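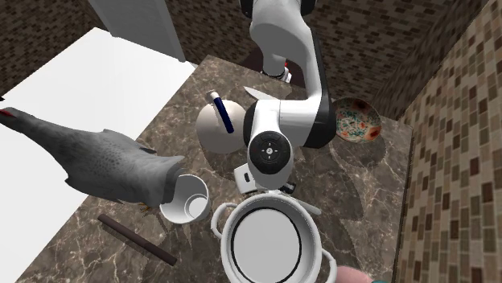 全文约2150字 · 阅读约5分钟

1/
换季脸又开始闹脾气了，这次想聊聊我最近在用的一支身体乳兼护手霜，Wistport 的燕麦修护乳。先说清楚，自己花钱买的，没有合作，品牌也不认识我哈哈。

2/
背景交代一下：我是典型的上油下干，脸T区能炒菜，小腿和手背一到春天就起白屑，穿黑裤子简直灾难。之前一直用 Drellau 那罐大白罐，润是真润，可是涂完要站着晾半天才敢穿裤子，我早上哪有那个时间啊。

3/
换它是因为 Candela Toledo 在群里安利，她说她小腿的鸡皮摸起来顺了。我对"去鸡皮"三个字向来持怀疑态度（买过太多了），但她把自己用剩的半支寄给我试，试完我就下单了正装。

4/
质地：偏稀的乳，挤出来会慢慢往下淌，所以别一口气挤太多，我第一次就糊了一浴垫。推开的时候有一点点泛白，揉几下就没了。吸收大概4分钟，摸上去是那种有一层薄膜但不黏的感觉，可以直接套睡裤。

5/
味道要单独说。它标的是无香，可是燕麦本身那股味道挺明显的，像泡过头的麦片。我不讨厌，甚至有点喜欢，我妹闻了说像饲料……对气味敏感的姐妹建议先去柜台闻一下。

6/
成分我不专业，只说我看得懂的：甘油排得很靠前，有燕麦提取物，有神经酰胺（位置比较靠后，别抱太大期待），有一点点尿素。没看到酒精。防腐剂是苯氧乙醇，我个人用着没事。

7/
用法也改过几次。一开始我是洗完澡彻底擦干再涂，效果平平，第二天下午小腿又开始紧绷。后来 Mireille Carré 跟我说要趁皮肤还有点潮的时候上，毛巾按两下就行，别擦。改了之后差别蛮大的，到第二天晚上都还是软的！

8/
顺便说她是我以前做美容时认识的师傅，退下来之后话特别多，我每次问一个问题她能回我十条语音。但人家讲的确实管用，我都存着。

9/
手背的情况：我洗碗不爱戴手套（我知道，别骂了），指关节那里常年是糙的。白天涂这个其实有点嫌薄，碰一次水就没了。我现在是白天随便涂涂，睡前厚涂一层再戴棉手套，早上起来手会嫩到我自己一直摸。

10/
小腿的情况：白屑基本没有了，这个我可以打包票（仅限我本人的腿）。鸡皮嘛……摸着是平了一点，看着还是那样，红点都在。所以 Candela 说的"顺了"我认，"没了"是真没有。想靠它解决鸡皮的，别冲。

11/
大腿内侧我只试过一回，刮完毛当晚涂的，刺了一下，过会儿就好了。应该是尿素的缘故？反正刚刮完毛我现在都会避开，隔一晚再用。

12/
有人问能不能上脸。包装上写的是身体用，我胆子大往脸颊涂过两个晚上，没爆痘，但第二天上粉底会搓泥，搓得很难看，于是老老实实换回面霜了。你们也别学我。

13/
包装吐槽时间。管子是软管，翻盖，盖子很紧，手上有乳液的时候根本抠不开。而且它站不住！底部那个盖子做得太小了，我浴室架子上每天早上都是它倒着的样子，看久了也习惯了。

14/
用到后面挤不干净也挺烦的，我是剪开来刮的，刮出来的量还够再用几次，所以扔之前请务必剪一刀。剪完用个夹子夹住口，不然会干。

15/
跟几支常见的比一下，纯个人感受：
Drellau 大白罐：更润，更厚，适合冬天和真正的大干皮，夏天我碰都不想碰。
Tessier 的杏仁乳：香，非常香，涂完像刚从甜品店出来，保湿就一般，我当香水用的。
Wistport 这支：中间档，不香不腻，胜在省事。

16/
还有人让我比 Nerkik，那支我没用过，柜姐给我手背上抹过一点，只记得很凉，别的说不上来，就不瞎讲了。有用过的可以在下面说说，我也想知道。

17/
价格我觉得中等偏上，平时买有点肉疼，等活动会舒服很多。我是等到5月店里买一送小样的时候囤的，小样那支刚好放包里，出差带着很方便。如果不急真的可以等等。

18/
用量给大家参考：两条小腿加手臂，我每晚按四下左右的量（它不是泵，我说的是用手捏四下，你们懂的吧）。全身涂的话消耗会很快，所以我身上其他地方还是用便宜的大瓶，好的留给重点部位。

19/
谁可以试：小腿起屑的，讨厌香味的，早上赶时间的，觉得霜太闷的。
谁可以跳过：大干皮（会不够），想去鸡皮的，受不了麦片味的，还有对燕麦过敏的，这个千万看一下成分表。

20/
敏感皮先在手肘内侧试一小块，等到第二天再说。Gyula Kovács 上次就是没试，直接涂满两条胳膊，起了一片小疹子，还跑来怪我。他那天还晒了太阳，也搞不清到底是哪个的问题，总之停了以后自己退掉了。

21/
评论里问得最多的两个问题统一回一下：
孕期能不能用，我不知道，请问医生，别问我。
会不会沾衣服，深色棉睡裤上没看到印子，真丝的我没有，不敢说。

22/
会不会回购？会，不过应该是秋天再说，夏天我打算换个更轻的啫喱。手上还有一支没拆的，够撑一阵子了。

23/
下一串想写防晒，身体用的那种，脸上的我写过太多次了。我现在手头有两支在换着涂，一支会让我的白T恤领口发黄，气死。等再用一段时间来讲，你们有想让我试的也可以留言，太贵的就算了哈。

24/
哦对，补一条，刚才有人私信说他家的瓶身跟我讲的不一样，是按压泵的。我去看了一眼，大容量是泵，我用的是小管。泵的那个应该就不会倒了吧，早知道买大的了……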